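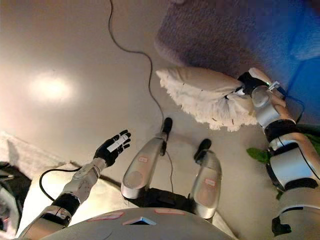 Zorka and the armchair, part two
5 October 2021

I promised I'd write up the new season as soon as we had something to tell, and we do! The Hirnier robotics club is back in its room, we have nine new members (two of them had never held a hex key before this month, and they're already better at it than I am), and Zorka is up on her feet and working on the armchair task again.

If you missed part one back in May: the task comes from the Mok household challenge, the student one. Your robot gets a soft thing and has to take it to a piece of furniture and work along the surface with it, and it has 10 minutes for everything. You don't get to pick the furniture on the day. You don't get to pick the soft thing either, which is why we practice with the most annoying one we could find. We call it the fluff. It's white, it's shaggy, it looks different from every side and it changes shape when you so much as breathe near it. I love it. So-ying Lau bought it with her own money and I still owe her for half.

So what's new since May? Mostly the right hand. Last season we had the same kind of hand on both arms, five fingers each, and everybody who visited wanted to shake one. They are gorgeous hands. They were also hopeless with the fluff, at least with our code driving them. You close five fingers on something shaggy and each finger finds its own bit of fringe, and then you have no idea what you're holding. Over the summer we swapped the right one for a plain gripper, and I was a bit sad about it for one evening, and then I watched it pick up the fluff by the edge on the first try and I wasn't sad anymore.

The left hand keeps its fingers. I fought for that! There's a second part to the task where the robot has to keep hold of something small in the other hand the whole time, and drop it and you lose the bonus. Fingers are great for this. You close them once at the start and then leave them alone. 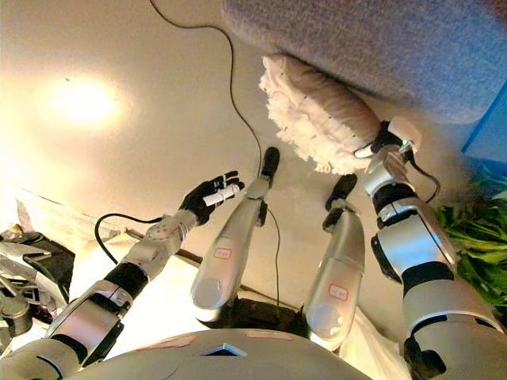

The hard bit is the pressing. Anybody can write code that moves an arm to a point in space (well, it took me most of a year, but anybody can). Moving it until it touches something squashy and then holding just enough pressure while you slide along is a whole different animal. Too light and you're waving at the upholstery. Too hard and the arm pushes back on the body, the body shifts, and now every number you had for where the chair was is wrong. Ask me how many times we restarted because of that one.

I can tell you, because we log it. Since we started in the spring we've done 1,048 runs, counting the ones that stopped in the first few seconds. The best of them would have scored 84 on the challenge sheet, which was last week, and there was some very undignified jumping up and down. The average is a lot lower and I'm not putting it on the internet.

What got us there was Dusen. That's our name for the little planning program that decides where to grab and which way to pull, and it has grown from a weekend script into 3,377 lines that only two of us fully understand. This is bad and we know it. The first job for the new members is to read it and write down every place where they got lost, and so far the list is long and very useful. One of them found a spot where we'd swapped left and right and then swapped them back again forty lines later. It had been like that since the beginning. It worked! It's gone now, and it still works, and I sleep better.

The big change in Dusen is that it no longer tries to know the whole shape of the fluff. We used to build a model of it every time, a lovely lumpy 3D blob, and by the time it was finished the real one had slumped into something else. Now it looks for one edge or corner that it trusts, grabs that, and looks again after every short move. It's slower for each move and much faster overall, since we hardly ever have to start over.

Curved backs are still giving us trouble. On a straight sofa front you can pick a line and follow it, but a round armchair keeps turning away from you, and Zorka's right arm runs out of reach before she gets to the far side. We could have her step around it. Stepping with something in both hands is on the plan for next month, and I'm excited and also a little scared, so for now we do the near side properly and leave the far side for later.

Other small things, in no order. Label your parts, and label them on both legs, because you will mix them up at nine in the evening. Keep the power cable where a foot won't land on it (we now have one person whose only job during a run is the cable, and we take turns, and it's more tiring than it sounds). And if your floor is shiny, check your camera settings in the afternoon as well as at night. We lost two whole sessions to glare before So-ying moved a lamp and everything got better within a minute.

The part I'm proudest of is the corner grab. The fluff gets laid on the seat first, then the gripper goes in low from the side and takes the corner between its fingers. No big swoop from above like we used to do. It looks almost careful. I've watched it so often that I've started straightening the blanket at home the same way, pinching one corner and waiting.
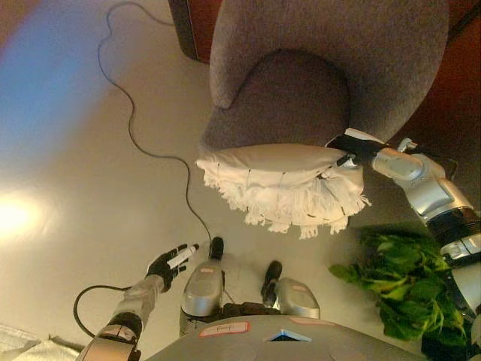
Ya-wen Chien read a draft of this and thinks I'm too hard on the five-fingered hand. According to her, the trouble was never the fingers, it was that we closed all of them at the same speed, and if we had let the thumb and first finger go ahead and the rest follow, we'd have had a decent pinch back in May. She wants to try it on the left side after the challenge, with the fluff, and she wants a fair test with the same number of runs as the gripper got.

I said yes, of course. That's another 1,048 runs, so if you're a student at Hirnier and you have free evenings, come and find us. You'll start on cable duty.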